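Home | Research | People and Work | Newsletter | Archive | Contact

Two Arms, One Plan: An Interview with the Lead of the Rincombe Software Group

27/09/2019

The Rincombe laboratory is best known for its mechanical work, but for the past two years its largest team has been the one that writes software. The group maintains the control, perception and planning code for a pair of small arms that share a single table. It also maintains a set of tools that most visitors never ask to see. The head of the group, who has led it since its founding, agreed to speak with the newsletter on the condition that the discussion remain on the work and not on individuals.

The conversation took place beside the enclosure and lasted most of an afternoon. It has been shortened and, in places, rearranged by subject.

The first topic was the choice of objects. The group's current program of work is concerned with cosmetics and toiletries: tubes, pump bottles, compacts and pouches. The lead described these as a deliberate step away from the coloured blocks used in the group's first year.

"A block is the same from every side," the lead said. "You can be wrong about it by several millimetres and the gripper will forgive you. A tube has a stiff end and a soft end. It has a cap that is a different width from the body. If the planner treats it as a box, it will choose a grasp that looks fine on the screen and is poor on the table."

The planner, which the group calls Hilleretti, was written in-house. It takes a list of objects with estimated positions, assigns each of them to an arm, and produces a path for both arms together. Earlier versions planned one arm at a time and treated the other as a fixed obstacle. That approach was simple to test and easy to explain, the lead said, but it wasted a great deal of time, as one arm was forever standing still while the other finished.

"We now plan in the joint space of both arms, and we accept that it costs more to compute. The budget is 242 milliseconds for a new plan. If the planner cannot meet that, both arms continue on the last plan that was known to be safe, at a reduced speed, and it tries again. We do not permit one arm to proceed on a new plan while its neighbour is on an old one." 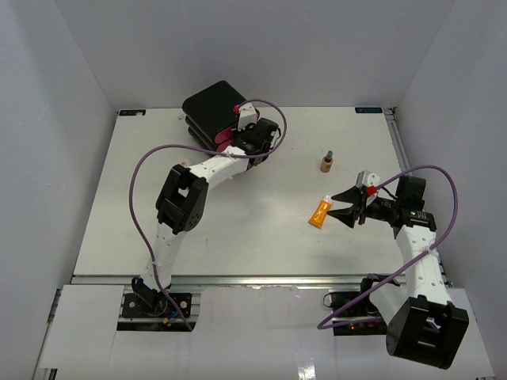 The left arm at the black case and the right arm directed toward the orange tube, with the beige bottle standing between them.

Asked whether the division of the table into a left half and a right half would not be simpler still, the lead agreed that it would, and said that the group had kept such a mode for teaching purposes. New staff members begin with it. In ordinary use, however, the middle of the table belongs to both arms, and the software must settle the matter each time.

"Reservation is the word we use. An arm reserves a volume of space for a period, and it must give it back. Most of our worst faults in the first year were failures to give it back. The arm would finish, the message would be lost, and the other arm would wait politely for the rest of the morning. We added an expiry time to every reservation, and that class of fault has gone."

The lead was less satisfied with the treatment of cables. The planner holds a coarse model of each cable as a chain of short segments, with a margin around them. The margin is generous, and the lead conceded that it rules out a number of motions that would be harmless.

"A cable is the one part of the arm that does not report its position. We have joint encoders for everything else. For the cable we have an opinion. I would sooner lose a few good paths than have a loop come down across a bottle."

Discussion then turned to perception. The group runs two kinds of view: a fixed view of the whole workspace, and close views from cameras carried at the wrists. The fixed view supplies the first estimate of where things are. As a gripper approaches, the weight given to the wrist camera rises, and in the last few centimetres the fixed view is used only as a check.

The lead spoke at some length about the handover between the two. In principle the change is gradual. In practice, the two estimates never agree exactly, and an early version of the code would produce a small sideways twitch in the gripper at the point where one view overtook the other. The remedy was a filter that spreads any disagreement over the remaining distance to the object, together with a rule that a disagreement above a set limit stops the approach altogether.

"People wanted the rule removed, as it stops the arm more often than they would like. I have refused. When two cameras tell you different things about where a bottle is, one of them is wrong, and averaging them gives you a third wrong answer."

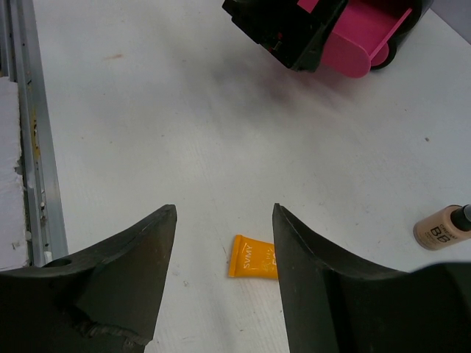

Occlusion is the standing difficulty at close range. The fingers hide part of whatever they are about to take hold of, and the better the approach, the more they hide. The group's pose estimator, Ševčík, therefore does not attempt to find a whole object in the wrist view. It looks for partial evidence, such as an end, an edge or a length of printed lettering, and compares that with what was last known from farther away.

"Lettering is very useful to us, and we do not read it," the lead explained. "The estimator has no interest in what the word says. It cares that there is a pattern with a direction. A plain tube can be rolled about its long axis and we would not know. Print it on one side and we have the rotation."

Glossy surfaces remain a weakness. Black plastic in particular tends to return either a highlight or nothing, and the estimator can mistake the edge of a reflection for the edge of an object. The group has not found a general answer. It currently lowers the confidence of any edge that moves in the image by more than the arm's own motion would explain, and the lead described the results as acceptable on bottles and mediocre on compacts and cases.

Neighbouring tools present a related problem. With both arms at work, each wrist camera will regularly have the other gripper in view. The estimator is told where the second arm should appear and masks out that region before it searches for objects. The mask is calculated from joint angles and is only as good as the calibration between the two bases, so the group repeats that calibration every morning before any other work begins.

The lead was most animated on the subject of tooling. Every session is recorded by a program called Poltton, which stores camera streams, joint states, planner decisions and operator notes on one clock. The archive now holds 3488 sessions. Any of them can be replayed against a newer version of the planner, and the software will list the moments at which the new version would have decided differently.

"That list is how we review changes. A person proposes a change to the planner and attaches the list. We read through it. If the change was meant to affect grasp selection and the list shows differences in cable clearance, the change goes back."

The clock itself was a lengthy undertaking. The cameras and the arm controllers originally kept their own time, and drifted apart over the course of a day. The lead recalled that a full month, March, was given over to the problem, during which no new features were accepted. The decision was unpopular within the group. The lead would make it again.

On control, the lead's remarks were brief. The low-level loop is conventional and has changed little. Position control is used for travel, and a softer mode, which lets the joints yield under load, is used once contact is expected. The difficulty lies in choosing the moment to change from one to the other. At present the planner marks that moment in advance, and the group hopes to let the controller decide for itself, using motor current.

Asked what the group would not attempt in the coming year, the lead named a third arm, a larger table and any form of public demonstration. The immediate plans are to improve the handling of hinged containers, where the lid and the body move separately and the estimator must follow both as one object, and to publish the replay tool for use by other laboratories. A first release of the latter is being documented now. The lead noted that the documentation had so far taken longer than the program.

Comments (4)

benchtop_reader
Very interesting on the reservation expiry. How do you choose the time? We set ours too short and had the opposite fault, with both arms believing the middle was free.

Rincombe Software Group
In reply to benchtop_reader: the expiry is renewed while the arm is still moving inside the volume, so a slow motion does not lose its space. A reservation lapses only when the renewals stop.

kelpline
Will the replay tool work without the planner? We have our own and would only want the recorder and the difference list.

old_loop_tuner
I was pleased to see a month given to clock problems. We put ours off for over a year and had to throw out most of our early recordings.

Related items

Calibrating Two Bases on One Rail: Notes from the Rincombe Workshop
Poltton Recorder: Draft File Format Open for Comment
From Blocks to Bottles: Choosing Test Objects
Soft Contact and Motor Current: A Short Reading List
Newsletter Archive: Earlier Interviews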